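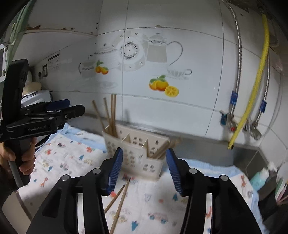
Photo: Shahnaz Ranasinghe, posted with the question

Parallel gripper won't hold chopsticks, they roll out of the pads

Shahnaz Ranasinghe
September 1, 2019

Building at home, kitchen counter is the test bench for now. Two handheld grippers, black linkages, ribbed blue pads, pointed tips. Want to pick a chopstick off the cloth and drop it in the utensil basket with the others. Wood ones, the light brown kind.

Problem - flat on the cloth the tips get under it fine, then as I squeeze the trigger it rolls toward the end of the pad and pops out. Upright in the basket is easier but if one is leaning I grab it and it swings round to some other angle. Pads are stock. Tried a rubber band around each one, worse. Spoons are no trouble at all.

Is this a pad thing or am I squeezing wrong? Would rather not reprint the jaws, my Rendlow is down untill I get a new nozzle. Thanks

Grigore Voicu

Pad thing mostly. Which way do your ribs run? If they run the same way as the stick it just sits on top of one rib and rolls off. Had the same with pencils on my Jemska arm. What I did:

Peel one pad only. Put 2 mm soft foam under it, stick it back. Leave the other side hard. The soft side wraps a little and the stick stops rolling.

Then check the jaws close parallel. Shut them on a strip of paper near the tips and pull, then again down by the linkage. If it slides out easy at one end thats your problem, foam or no foam. Usually a pivot pin with slop in it. Mine had 4 that were loose, shimmed them in February and no trouble after.

For the swinging - grab closer to the middle. A chopstick held by the end is a long lever and a narrow pad won't stop it.

Also iron the cloth or tape it down, the tips will catch a fold sooner or later.

zunico_fan13

just use square chopsticks lol. the round ones are a pain for everyone

Shahnaz Ranasinghe

Foam on one side, ok, trying that tonight. Paper test already done - slides right out at the tips on one of them, holds on the other. So pins first I guess. Not buying new chopsticks.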